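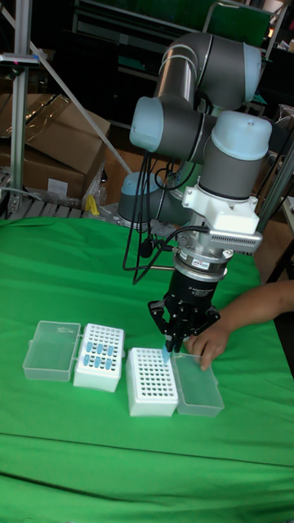
Clonditz Bench Forum > Consumables and storage > Hinged tube racks, worth the money?

tidybench
4/13/21
Our store cupboard at Arkdale is moving everything over to the white perforated racks with the clear hinged lid. The Fullix rep says we'll save bench space and stop losing tubes. I've got 405 tubes to rehouse and I'm not convinced. Has anyone used these for more than a week? What I've noticed so far is that the lid takes up as much bench as the rack once it's open.

gridlocked
Used them for two years. They're fine. It's a box with holes in it.

oldpipette
The lid is my gripe too. You open it flat and you've doubled your footprint. Put two racks side by side with a lid out at each end and that's most of a small table gone. So much for saving space.

tidybench
Exactly that. I set a pair out on the green cloth to see how they'd sit.

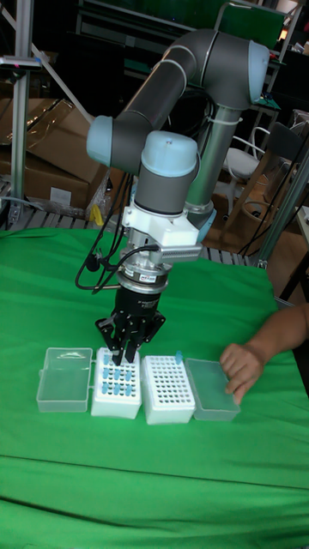
Two racks with a clear lid out at either end. Most of the blue caps are in the left one.

gridlocked
Looks all right to me? You've got both tops clear and nothing on top of anything else. Try that with the old cardboard boxes.

oldpipette
The old cardboard boxes had lids you could put on a shelf.

marrowfat
What bothers me is the single tube over in the back corner of the right-hand rack. On a plain grid there's nothing to tell you why it's there. Give me rows with letters and numbers on. We have 2,577 tubes in ours and the unmarked racks are the ones people get wrong.

gridlocked
So write on the side with a marker pen.

marrowfat
Which rubs off when you wipe it with ethanol. Ask me how I know.

tidybench
Does anyone fill theirs from the back or the front? The leaflet says work in short rows from one end and I can't see that it makes any difference.

oldpipette
Front. If you fill the back first you're reaching over the caps later and knocking them. But I don't believe any leaflet that calls a rack a "system".

gridlocked
I go back to front and I've never knocked one over. Left to right matters more, pick one and stick to it.

marrowfat
Zakaria do one with a lid that lifts clean off, part 824 in the old list. Cheaper as well, last time I looked. I wouldn't sign up for a whole cupboard of the hinged ones without trying 3 or 4 of those first.

tidybench
Thanks, I'll ask for a few. The rep is back in September and I'd like something to argue with.

gridlocked
You'll end up buying the hinged ones.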